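Home | Fixtures | Clubs | Juniors | News

Wollov chair sets out plans for a longer season

16/11/2023

The Wollov Football Association will extend its senior season by two rounds next year, after clubs voted in favour of a revised draw. The competition is to open in April, and each of the 11 clubs will be guaranteed at least one home fixture under lights.

Conceição Barros, who was re-elected chair at the annual general meeting, said the change had been under discussion for two years.

"Our clubs asked for more football and fewer idle weekends," she said. "The previous draw left some teams without a match for three weeks in the middle of winter. Players drifted off to other codes, and the canteens felt it as well."

Ms Barros acknowledged that travel remained the chief objection. Jindik, the most distant member club, faces a round trip of several hours for most away fixtures, and its delegates abstained from the vote. The association has set aside $3,000 towards its bus hire.

"I would not describe that as generous," she said. "It is what the budget allows, and we have told Jindik that we will look at it again at mid-season." 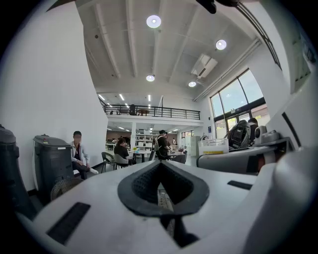 Referees and player welfare

The association's greatest difficulty is the supply of match officials. Aníbal Abreu, who coordinates referee appointments, confirmed that 25 referees were registered at the close of the season, and that several senior matches had been controlled without neutral assistants.

"We can cover the top grade every week," Mr Abreu said. "Reserve grade is another matter. I have asked club coaches to run the line more often than I would like."

A revised code of conduct will apply from the first round. Abuse of an official will carry an automatic suspension, and clubs will be required to nominate a ground marshal for every home fixture. 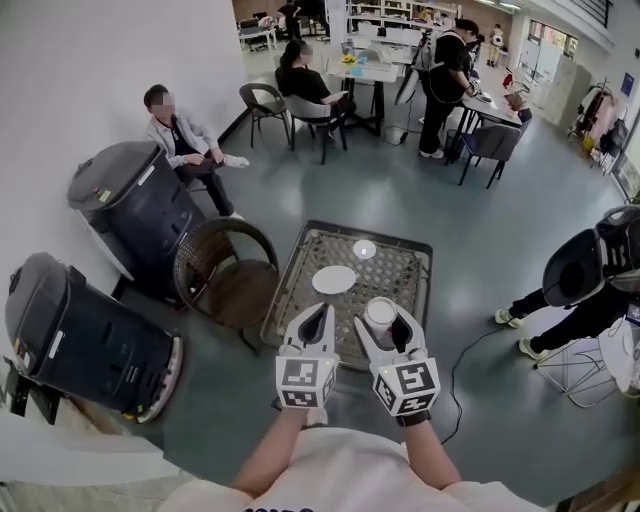
Paper cup, plate and saucer at the table.

Ms Barros declined to comment on the abandoned semi-final between Arruda and Juva, which is still before the tribunal. She did confirm that the penalty provisions had been rewritten.

"The old wording was unclear and two clubs read it in two different ways," she said. "That is the association's responsibility, and it has been corrected."

On the women's competition, she was more expansive. Registrations reached almost 100 this year, and Leonilde Aguiar has been appointed to oversee a separate draw, with finals to be played at the main ground.
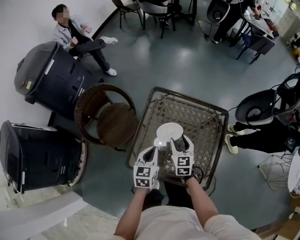

Glass jar and lid on the low table.

Asked whether she intended to serve beyond the coming term, Ms Barros said that she would see out the new draw and then reconsider. Pádraig Tully continues as deputy chair.

"I should like to hand over a competition in which every fixture is played on the day it was scheduled," she said. "We did not manage that this year."

The full draw will be distributed to club secretaries once ground allocations have been settled with the council.

Share 14 | Comments 3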